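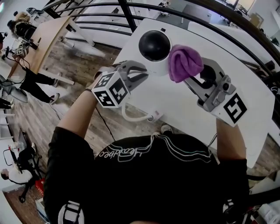 Photo: Faustine Collet / Trurgate

The Flemumia fault report: a loose cube and a lot of confidence

Trurgate has put out its account of the October stop on the Flemumia cleaning project, and it is a better read than these things usually are. I still don't buy all of it.

For anyone who missed the first round, a test arm at the Clestton site was wiping the dome of a security camera when it kept pushing after the cloth had touched the surface. The dome cracked and the arm carried on until Dorian Leclerc hit the stop button. He wasn't hurt. He was also standing closer than the site rules allow, a point the report gets to on its last page.

The arm had learned the job from people doing it with hand-held grippers. The marker cube on the back of each gripper tells the software where the tool is. According to the report, one cube had worked loose in its mount and could rock slightly under load. When a person pressed down with the cloth, the cube tilted and the software placed the jaws higher than they really were. The team corrected for a height error that came and went, and the arm ended up aiming below the surface it was meant to wipe.

Fine so far. A loose mount is an ordinary fault and I believe it happened. What bothers me is how long it went unseen. The project had 3,897 recordings at the time, and the automatic check passed 3,723 of them. Annick Vasseur, who wrote most of the report, calls that check "robust." It compares each recording with the others from the same gripper. If the gripper is wrong all week, the recordings agree with each other nicely and everything gets a green tick. 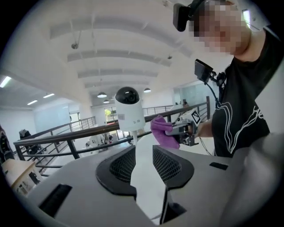

Wiping practice with a hand-held gripper, a purple cloth and a security camera.

It took Nadège Bodin, going through the files by eye, to find 73 recordings where the jaws seemed to pass straight into the camera dome. She flagged them. They were put down to lighting and left in. The report gives this one sentence and doesn't say who made the call.

Then there is the force limit. Version 2 of the arm software had one, and it was switched off for the wiping tests because it kept tripping on bunched-up cloth. I understand the temptation. But a limit that stops an arm pressing on things seems like the last one to turn off when the job is pressing on things. Apolline Delorme told me the setting was "always meant to be temporary." It had been off for the whole test period.

The fixes are a locking screw on every cube, a daily check against a fixed block, and a force limit that needs two people to disable. I like the block. The screw should have been there already. The third depends on the second person saying no now and then.

Testing with the arm moves to the Pichon building next. Trurgate says it will share the daily block readings on request, so I have requested them. No reply yet. If you worked on the wiping tests and remember the lighting discussion differently, write to me at the usual address.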